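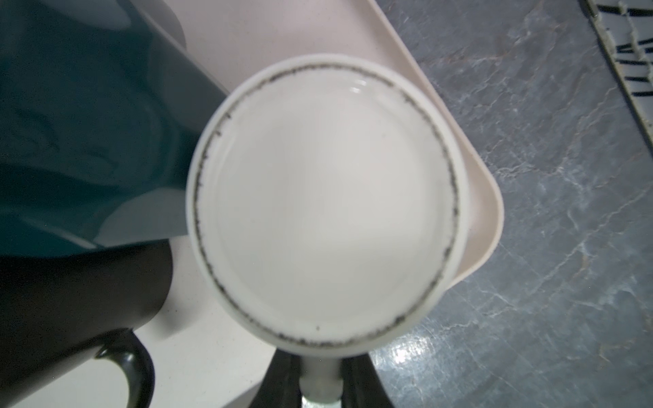 Wi-Fi calling, and why I finally switched it on

1/27/22 | By the editor, Small Signals newsletter

We use cookies to remember your settings and count visits. Accept | Manage

A bunch of you wrote in after the last issue asking the same thing: if my phone shows one bar in the kitchen and none in the bedroom, is there anything I can do short of moving house or changing carriers? There is, and it's probably sitting in your phone's settings already, switched off. It's called Wi-Fi calling, and I'm a little embarrassed by how long I ignored it.

The idea is pretty simple. Normally when you make a call your phone talks to the nearest tower. With Wi-Fi calling turned on, the call goes out over your home internet to your carrier, and the carrier passes it along like any other call. You keep your own number, you use the regular dialer, and the person on the other end doesn't need an app or anything special. Texts usually go the same way (picture messages too, on most phones, though mine sulked for a day before it agreed).

I live on the low side of Lovton, population 3,627, with a hill sitting right between me and the tower. Great hill, lovely in the fall, terrible for phone calls. For years I took every important call standing at the end of the driveway. When I moved over to Jarix in April I figured things would get better, and outdoors they did, but inside the house it was the same old story. Walls, foil-backed insulation, a metal roof. The signal just gives up!

So I turned on Wi-Fi calling. On my phone it was under the cellular menu. On my old one it was in the dialer app's own settings, three screens deep, so if you can't find it, try typing "Wi-Fi calling" in the settings search box and save yourself the hunt. The first time, you'll be asked for an emergency address. Please don't skip past that or put in a fake one! A cell tower gives the emergency folks some idea of where you are, but your router may not, so the address you type in could be what they go by. If you move, change it. If you take the phone to your sister's for a month, change it then too.

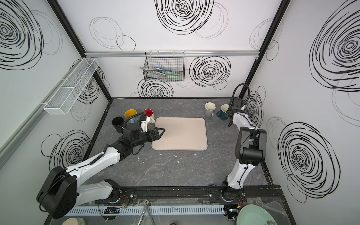 Gripper over the cream tray, with the swirl-patterned walls behind.

Now the money part, which is what most of you asked about. On my Jarix plan, Wi-Fi calls to regular domestic numbers come out of the same minutes as any other call, so no extra charge, but no discount either. I have 50 gigs of data a month that I never come close to using, and calls over my home Wi-Fi don't touch that at all. Calling another country is a different matter. The call is billed at the international rate even if you're in your own living room on your own internet, and I learned this with a bill for $18 that I could have avoided by using a chat app.

Traveling is where it gets fun. With my plan, if I'm abroad on hotel Wi-Fi and I call home, it counts as a domestic call. No roaming fee. The catch is that the phone can hop off the Wi-Fi and grab a local tower while you're wandering down to the lobby, and then you ARE roaming. What I do is put the phone in airplane mode and then turn Wi-Fi back on by itself. Ask your own carrier before you count on any of this, though. I checked with Szulc, the budget outfit a lot of you use, and their cheapest prepaid plan leaves Wi-Fi calling out completely. You have to go up a level, which is $9 more a month. Whether that's worth it depends on how bad your bedroom is.

How does it sound? Better than I expected, most of the time. My trouble was with the router. I have a Serkis that lives in a cabinet behind the TV, and calls from the far end of the house had that underwater thing going on, with a lag just long enough that we kept talking over each other. I pulled it out and put it up on a shelf, and it's been fine. If yours is choppy only in the evenings, somebody in the house is probably streaming or backing up a laptop.

A couple of loose ends from the mailbag. Yes, it works with the ringer off Wi-Fi-only tablets on some carriers, but not on Jarix as far as I can tell. No, you don't need super fast internet, a call uses very little. And if the power goes out, your router goes with it, so your indoor calls are back to whatever the tower can manage. I keep a small battery backup on mine. Before that it was back to the driveway, in my slippers, waving the phone around like I was trying to land a plane.

One reader asked if a signal booster would do the same job. Sort of! It's a box and an antenna, it costs real money, and in a lot of places you have to register it with your carrier first. I've been collecting notes on those and I'll get into them next time, so if you've put one in, good or bad, hit reply and tell me which carrier you're on and where you mounted the antenna.

Questions? Reply to this newsletter or use the contact form | © 2022 Small Signals | Back to top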